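Wellow

Wellow is the small tool we use to turn hand-held gripper recordings into training episodes for Prodar, our bedding and laundry policy. It reads the video, finds the fingertips, works out how far the jaws are open and writes one clean file per episode. We love how little setup it needs now!

What's new in the September release

The finger tracker is much faster. Sekar Tambunan rewrote the matching step so it works from the outline of the two black fingers and the screws on the jaws and pivots, and it now gets through an episode of 700 frames in one pass. Dust and scuffs on the fingers used to throw it off – the new version copes with them nicely.
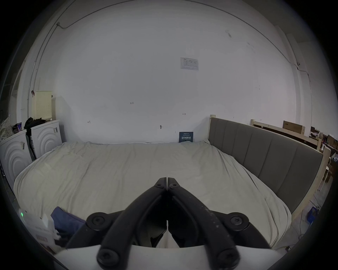

Wrinkled white cloth is still the hardest background for camera pose. The solver wants corners and strong edges, and a duvet gives it soft folds, so we lean on furniture and wall detail for most of the anchors. If a run drifts, try raising min_anchors from 8 to 44 before you touch anything else.

Getting started

Install the package, point it at a folder of recordings and run wellow build. Add --preview to see the jaw opening plotted next to the video (great fun, and it catches bad calibration early). The lens is very wide, so run wellow calibrate once per gripper.

Known issues

Jaw opening reads slightly high when the tips are fully closed. Nadhirah Chin has a fix on the tip-offset branch, and test reports are very welcome.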